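Chapter 4
When the Arm Arrives: Jobs, Habits and the Shape of a Shift

I've started this chapter in a kitchen, or near enough to one, and not in a car plant, because most of us know how to make toast and very few of us know how to weld a door. Keep breakfast in your head while you read. Everything I say later about warehouses and packing halls can be tried out on it first. 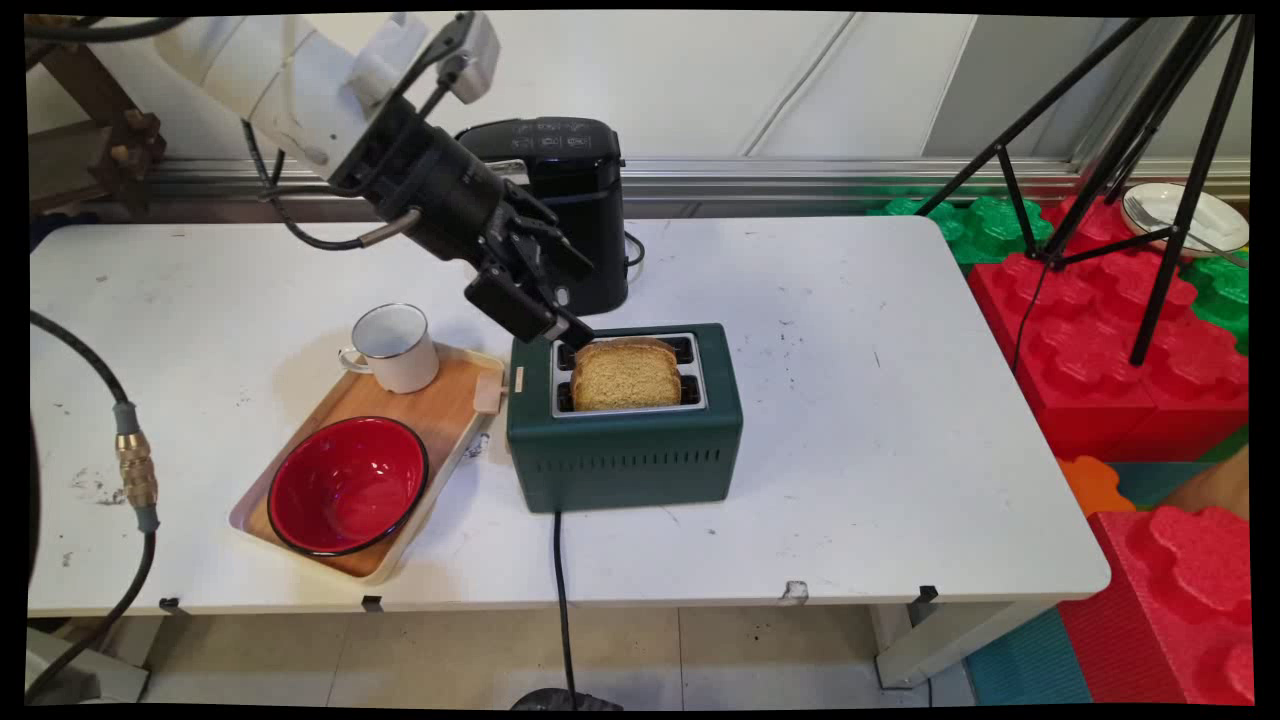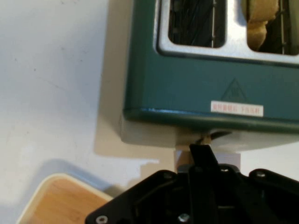 When I first went to Bovthorpe, where Skisport runs its staff canteen and its packing hall under one roof, I had a notebook full of questions about machines. How fast, how strong, how much. I came away with pages and pages about people instead, and I've been rewriting my lectures ever since (my students from before August have my apologies).

Let me give you one small thing from that visit. Before the arms went in, the morning shift in the packing hall had a sort of loose rhythm. Somebody would fold boxes for a while, get fed up, swap with whoever was taping, wander over to the label printer and come back. It wasn't written down anywhere. The new line handles 2,000 parcels on a normal shift, and the arms do the lifting and the placing, so there's far less to get fed up with. But there's also much less swapping! The people I spoke to liked their backs not hurting. They missed the wandering about. Both of those things were true for the same people on the same day, and if you only ask one question you'll only hear one of them.

We'll call this kind of thing a task change, as opposed to a job loss. A job is a bundle of tasks tied together with a bit of string, and a machine usually pulls out one or two and leaves the rest. What happens to the bundle afterwards is the part I find really interesting. Sometimes it gets retied with something better in it, such as setting up the machine or sorting out its mistakes. Sometimes it just gets thinner, and somebody ends up standing beside a conveyor waiting for a light to go red.

Skerncombe, which we'll visit in section 4.3, went the first way. It's a smaller site, 100 staff, and they let the packers choose which tasks to hand over. The packers picked the heavy ones and the sticky ones and kept the fiddly ones, which surprised the managers a great deal and the packers not at all. Iwasaki, in section 4.4, is a harder case, and I've changed my mind about it twice while writing this book.

Before you go on, take a piece of paper and write down every separate thing you do to make a slice of toast. Include the looking and the deciding, so checking whether the bread is stale counts, and so does fishing out a bit that's stuck. Most people stop at five or six, so push on past that. Then put a mark next to the ones you'd gladly give away, and keep the list somewhere safe, as we'll need it again in section 4.2.

4.1 What is a task?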